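Jernen wall rack with clip-on holders: review
Reviewed by Océane Bélanger

Rating: 4 out of 5

The Jernen is a ribbed white rack sold with a set of gray plastic holders that hang from its lower edge. Tiedemann distributes it, and mine came through their Fonville outlet in August. I bought it to get hand tools off a white worktable where they were taking up space needed for assembly.

Installation took two people and a level. The supplied screws are adequate for studs. For drywall, buy better anchors. The instructions give a load limit for the rack but none for the individual holders, an omission the manufacturer should fix.

The holders are cylindrical, closed at the bottom with a rounded tip and open at the top. Each has small shiny metal fittings near its base. I checked mine after the first month and retightened one. The rest had not moved.
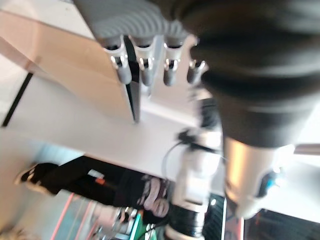

Capacity is where the design shows its limits. Narrow tools sit well and come out cleanly with one hand. Anything with a wide grip binds at the rim, and short items drop too far down to reach without tipping the holder. I tested one holder with a 500 g weight for a week and measured no sag. At twice that load it leaned forward slightly — still usable, though I would not leave it that way.

Cleaning is slower than it should be. Dust settles between the ridges of the rack, and a flat cloth passes over it. A soft brush works. The rounded tips collect grit inside, so the holders have to be emptied and turned over now and then.

I compared it with the Ciltness rail, which has square bins and costs less. The Ciltness bins are easier to wipe out but rattle when the table is bumped. Spare holders for the Jernen are sold only in pairs.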